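3. Cómo montamos la tarea y qué aprendimos por el camino

3.1. De dónde sale esto

Cuando empezamos el trabajo de fin de curso, mi compañero Radomír Slanina y yo teníamos clarísimo que queríamos hacer algo con ropa. La ropa es un infierno para un robot (se arruga, se esconde debajo de sí misma, cambia de forma en cuanto la rozas) y a mí me parecía mucho más divertido que volver a apilar cubos. Nuestro tutor, Mandla Tshabalala, nos dejó elegir con una sola condición: que los datos los recogiéramos nosotros, a mano, y que no viniéramos en septiembre con un conjunto descargado de internet. Así nació Cuadros, que se llama así por la funda de la cama y por nada más profundo.

La idea era sencilla de contar. Una persona lleva la pinza en la mano, hace la tarea como la haría con los dedos y la cámara va montada encima, mirando hacia las mordazas. De ahí salen los vídeos con los que luego entrenamos la política. Cerramos la recogida el 12 de marzo de 2020 con 1132 demostraciones entre los dos, y os aseguro que al final yo ya veía cuadros al cerrar los ojos.

3.2. El fondo importa (y mucho)

Al principio discutimos bastante sobre dónde grabar. Radomír quería una mesa blanca, limpia, de laboratorio. Yo quería una cama, porque es donde casi todo el mundo acaba doblando la colada. Ganó la cama, y con ella llegaron las rayas. Una tela con cuadrícula te da unas referencias estupendas para ver cuánto se desplaza el fondo cuando tiras de algo, pero también mete un montón de bordes rectos que la red confunde con el borde de una prenda. En la figura 1 se ve el tipo de frontera que más guerra nos dio: la manta marrón pegada a los cuadros, con una almohadilla de la pinza a cada lado.
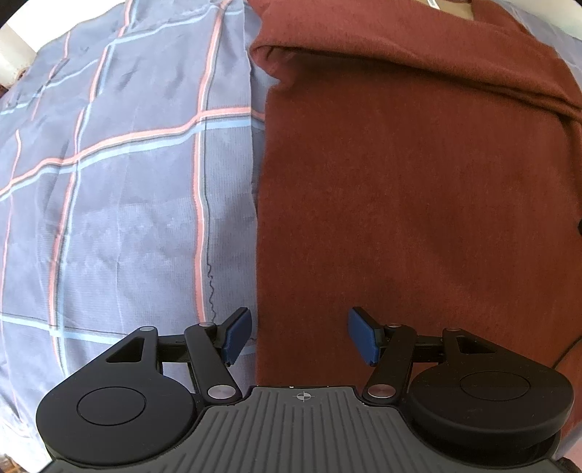
Figura 1. Pinza abierta sobre el límite entre la funda de cuadros y la manta marrón, doblada en su parte superior.

Fijaos también en cómo se curvan las rayas. La lente es muy angular y decidimos no corregir la distorsión antes de entrenar. Probamos las dos opciones en una tanda pequeña y a simple vista no notamos diferencia, así que nos quedamos con la imagen cruda, que nos ahorraba un paso y un montón de código que ninguno de los dos tenía ganas de mantener. Reconozco que la prueba fue cortita y que un revisor exigente nos tiraría de las orejas.

3.3. Prendas extendidas

La primera familia de demostraciones parte de prendas extendidas. El protocolo que escribimos en el cuaderno decía «colocar la camiseta plana», y ahí ya tuvimos nuestro primer lío, porque plana para Radomír significaba planchada con la palma de la mano y plana para mí significaba más o menos tirada. Al final dejamos entrar las dos versiones. Creo que fue una buena decisión, aunque fuese por cansancio.

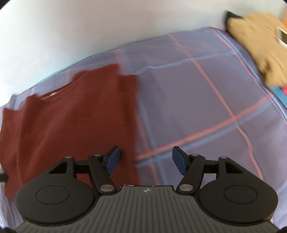

Figura 2. Camiseta granate extendida con algunas arrugas; la almohadilla izquierda queda justo por encima de la prenda y la derecha sobre la tela de cuadros.

Lo difícil de estas demostraciones es el primer contacto. Si la mordaza entra demasiado alta, se cierra en el aire; si entra demasiado baja, pellizca también la sábana y te llevas media cama detrás. Con la mano lo corriges sin pensar, y justamente por eso cuesta tanto explicárselo a un modelo. Nosotros etiquetamos 108 demostraciones como «pellizco doble» y las apartamos del entrenamiento, pero las guardamos para el análisis de errores de la sección 5. ¡Mirarlas seguidas es bastante instructivo!

3.4. Bultos doblados

La segunda familia es la de las piezas ya dobladas, que entran en la tarea como un paquete que hay que agarrar y mover. Aquí el problema cambia por completo. Ya no buscas un borde fino, buscas una esquina de algo grueso, y la apertura de la pinza empieza a contar. En los tejidos con pelo, además, el contorno sale más blando en la imagen y nuestro segmentador (un apaño de Radomír al que llamamos Sivura, con todo el cariño) dudaba en los pliegues redondeados.

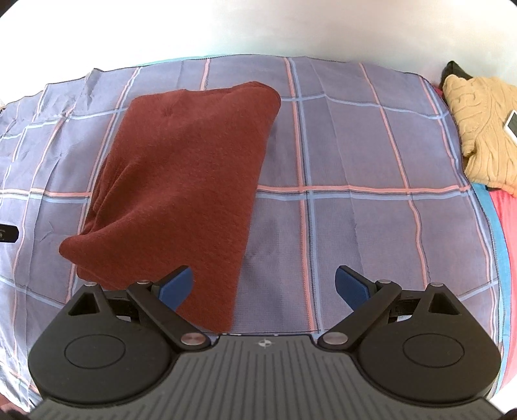
Figura 3. Pieza doblada de tejido rojo oscuro, con la almohadilla izquierda sobre su esquina inferior derecha. A la derecha, jersey beige con un teléfono blanco encima.

Otra cosa que decidimos pronto fue no despejar la cama entre tomas. Una habitación de verdad tiene jerséis, mantas y cacharros por ahí, y preferíamos que el modelo aprendiera a no hacerles caso. Solo pusimos un límite: ningún objeto ajeno podía tapar la prenda de la tarea. Descartamos 11 vídeos por saltarnos nuestra propia norma, casi todos míos.

3.5. Reparto y formato

Grabamos por turnos, en bloques cortos, y cambiábamos de operador cada vez que a uno se le cansaba la muñeca. Cada demostración lleva el vídeo, la apertura de la pinza y una nota escrita a mano que después pasamos a una tabla. Las notas son un caos de abreviaturas, pero nos salvaron más de una vez al reconstruir qué se intentaba en cada toma. La separación entre entrenamiento y prueba se hizo por bloques enteros, para que dos tomas seguidas de la misma prenda no acabaran una en cada lado. Los detalles del modelo van en la sección siguiente.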